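The Lodska Ferry

The ferry to Lodska takes 161 passengers and on the morning I left my husband it was carrying 4, if you included the man asleep under the timetable.

I had packed in a temper, so when I opened the case on the upper deck I found a bathing costume, a cheese grater and the good tablecloth. The cheese grater had been a wedding present from his mother. I suppose I wanted her to know it was serious.

"Going for long?" asked the woman on the next bench. She had a flask and a look of being owed conversation.

"For ever," I said.

"Only the last boat back is at four."

I told her I would not be needing the last boat back. She poured me some tea and asked what he had done, and I found, rather to my annoyance, that I couldn't put it into a sentence. There was the business with the boiler. There was the way he said "we" when he meant me. There was the whole of April. Told to a stranger over an outboard engine, it sounded like a list of things wrong with a rented flat.

"Mine kept bees," she said, and looked at the sea for a while.

Lodska has one street and a hotel called the Hanora, which had a room with a view of another room. I paid for 2 nights. The girl at the desk asked whether I was expecting anybody and I said certainly not, in a voice that made a dog get up and leave.

I hung the bathing costume in the wardrobe. I spread the good tablecloth over the bed, where it looked like something at a small funeral. Then I sat down and worked out what I had left behind: my glasses, my book, my toothbrush and every sock I owned, the white and the blue. 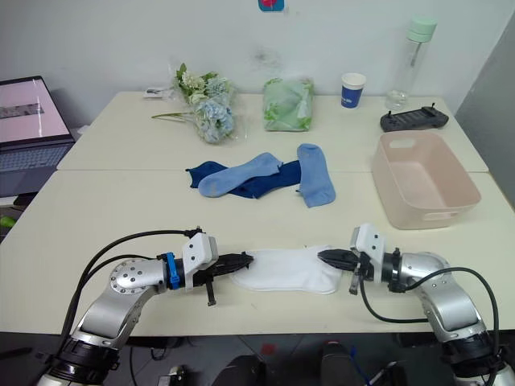
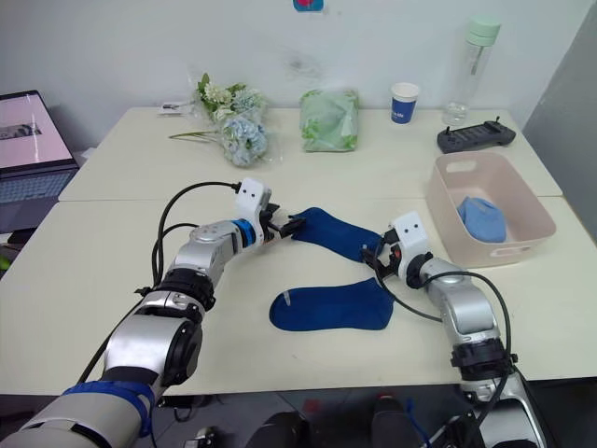

At half past three I went down to the harbour, purely to look at it. The woman with the flask was already on board, in the same seat, and she moved her bag over without saying a word. I want it understood that I hadn't forgiven him. I had paid for the room and I left the tablecloth on the bed, so that anyone could see I meant to come back.

The grater I took with me. He can't find anything in that kitchen, and it was going to be pasta.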